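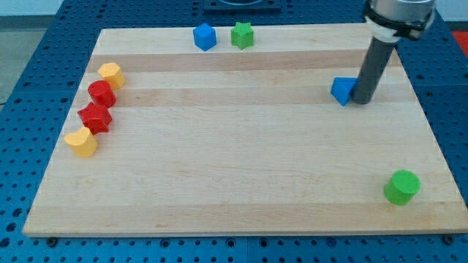
Csenge Szilágyi has stopped buying toys that promise anything. Her son is two, she told me, and every box in the store wanted to make him an engineer.

I know the boxes she means. They say "early math" and "problem solving" on the front, and they cost more than the ones that just say "blocks." One set I looked at in November, from a company called Vonton, came with a 19-page guide for parents. I read all of it. It told me to name the shapes out loud and to let the child lead. My grandmother managed both without a guide.

The pitch is always that science is on the company's side. So I asked Vonton for the science. What I got was a customer survey with 3,543 replies, in which most parents agreed that their child seemed more focused after using the set. These were people who had already paid for it. There was no group of kids with some other toy, or with a saucepan and a spoon, to compare them to.

Máté Simon, who ran a toy store in Plomitz for 25 years, wasn't surprised when I read him the results over the phone. "Wooden blocks always sold," he said. "Then the same blocks came in with a label on them and the price went up. I put them on the same shelf. Grandparents bought the label."

I don't doubt that playing with blocks is good for small children. They stack them, knock them down, chew them, and get mad when the star won't stand where they want it. Something is probably being learned in there. My complaint is with the jump from "probably" to a number on a box, and with the quiet threat behind it that a kid who gets the plain set is going to fall behind.

Kocsis, a smaller brand, dropped the word "educational" from its packaging last year. I would like to call that brave, but its website still has a page titled "Building Tomorrow's Minds," and the price hasn't moved.

Csenge buys secondhand now. Her last bag of blocks came from a yard sale and had pieces from at least two sets in it. Her son mostly likes the bag.

Filed under: Family & Money

Comments

Gizella Oláh
We got the Vonton set as a gift and the guide went straight in the recycling. Blocks are fine.

Béla Győri
A bit unfair to the small makers. Good wood costs money, label or no label.

Sebastian Bălan
Did they say how old the kids in the survey were? Mine is six and "focused" depends on lunch.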